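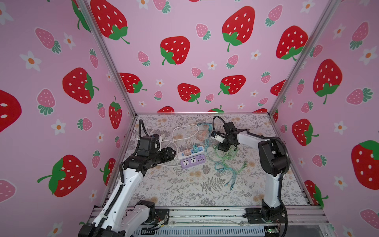
Lecture 7: Randomizing the background in two-arm imitation learning

Handout, 25th April. Read before the lab session. Sections 1 to 4 are examinable; section 5 is not.

1. The problem

A policy trained by imitation learns from pairs of camera frames and arm commands. It has no idea which part of the frame matters. If every demonstration was recorded in front of the same grey wall, the policy is free to use the wall. It often does. A shadow on the wall is a cheap clue to where the arm is, and the network will take it.

The usual symptom: the policy works well on the day of recording and fails after somebody moves a lamp.

2. The method

The Brallano method changes the surroundings physically, between batches, while the task stays fixed. The enclosure walls carry printed sheets and the table carries a printed mat. Walls and mat are drawn separately, so a strawberry wall can end up with a fern-and-flower mat, or with any other mat in the set. Busy prints with strong color are preferred to plain ones. Large repeated shapes are useful, as they give the network edges and corners that have nothing to do with the task.

The task used in this course is Szabo, the cable task. Two arms work over power strips, plug adapters and a heap of charging leads. One pass goes like this:

– pick up a connector with one gripper
– bring it clear of the other cables
– hold or steady the strip with the second gripper if needed
– plug in, release, and return both arms to rest

Cables are a hard case for this method. They are thin, they cross each other, and their colors can be close to colors in the mat. A policy that copes by looking for "anything that is not grey" has nothing to hold on to once the mat has leaves on it.

3. The data

The full set has 3000 demonstrations. The comparison set, recorded with plain walls and a plain mat, has 800. To keep the comparison fair we train on 800 from each and leave the rest of the randomized set for section 5.

Each demonstration stores the fixed camera view, the joint positions of both arms and the gripper openings. The cables are tossed again before each one. Do not tidy them. A neat starting layout is a second kind of shortcut, and changing the walls does nothing to remove it.

4. Result

Both policies were tested for 100 trials on walls and mats that neither had seen. A trial counts as a success if the connector is fully seated and both grippers are open at the end.

Randomized training: 92 successes.
Plain training: fewer than half of that. Most failures came at the first grasp, with the gripper closing beside the cable.

On the plain background the two policies could not be told apart. So the prints cost nothing in the easy case, at least for this task and this amount of data. We have not tested very small sets, where spreading the data over many backgrounds may hurt.

Two limits should be kept in mind when you write this up. The camera did not move, so the result says nothing about changes of viewpoint. The plug adapters were the same ones in training and test.

5. Digital replacement (not examinable)

Justent is the course tool for swapping backgrounds in software. It cuts out the arms and objects and pastes in a new wall. It is quicker than changing sheets, but the mask tends to lose thin cables, and shadows stay as they were. The October cohort tried it on the Szabo data and got poor grasps on the thinnest leads. Their logs are in the Villis folder on the course drive.

For the lab

Bring one short paragraph answering this: if you could change only the walls or only the mat, which would you change for a cable task, and what would you measure to check your choice?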